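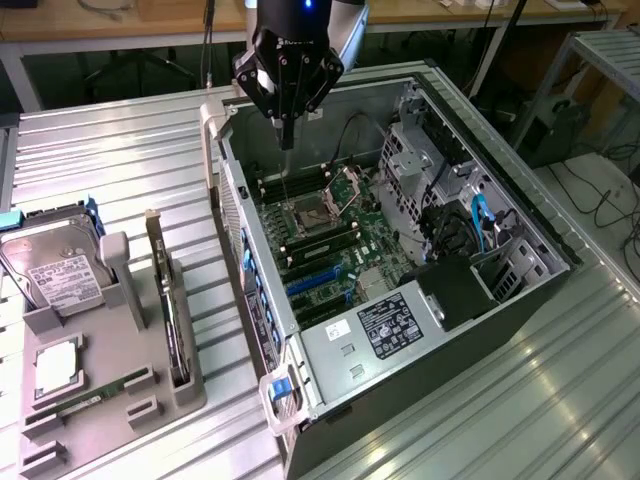 Troels Fogh replied that the jog step was the first thing to check, and asked whether the operator had been driving the arm in base frame or tool frame when the drift showed up.

**Ticket:** Teleop demos, CPU placement, gripper drifts on final descent
**Site:** Zastgate bench
**Status:** Open, workaround in place
**Assigned:** Bergþóra Thygesen

**Original report (Bergþóra)**

Recording demonstrations by remote control for the desktop rebuild task. The operator picks the CPU from its recess in the grey parts fixture, carries it to the open tower and lowers it onto the socket. On the last part of the descent the fingers slide sideways toward the memory slots. The operator isn't commanding any sideways motion. RAM demos on the same board look fine.

**Wednesday, 9:40**

Answer to Troels: tool frame. Switched to base frame and recorded 4 more demos. Drift is still there but smaller. Left the case on its side in the same position so the runs can be compared.

**10:25**

Checked the following with the arm stopped:

- Finger mounting screws: tight
- Case against the work surface: doesn't rock
- Parts fixture: hasn't moved from its marks
- Socket retention bracket: fully raised, clear of the fingers

**11:10**

Logged the controller input by itself, arm disabled. The left stick doesn't return to centre. It sits 2 counts off and the deadband in the Workstead config was set to zero. At normal speed you don't notice. On the slow descent the scaling is low and the operator waits a long time over the socket, so the offset adds up.

Set the deadband to 4 counts and restarted the teleop node. The next demo came straight down.

**13:30, Þröstur Frandsen**

Can we keep the earlier recordings? There are 400 in the set and I'd rather not lose the RAM ones.

**13:50, Bergþóra**

Keep the RAM ones. The operator moves faster there and corrects along the way. For the CPU ones, I'd pull anything with sideways travel after the gripper is over the socket. If we train on those, the arm will learn to slide across the pins — and we only have the one spare board.

**15:05, Troels**

Agreed. Please tag them instead of deleting them. I'd like to see what the policy does with and without.

**To do**

- [x] Deadband changed and config saved
- [x] Controller swapped for the spare
- [ ] Script to flag sideways travel on descent (Þröstur)
- [ ] Re-record the flagged CPU demos
- [ ] Add a stick centre check to the start-up list, before the first demo of the day

Leaving this open until the re-recorded set has been replayed on the arm.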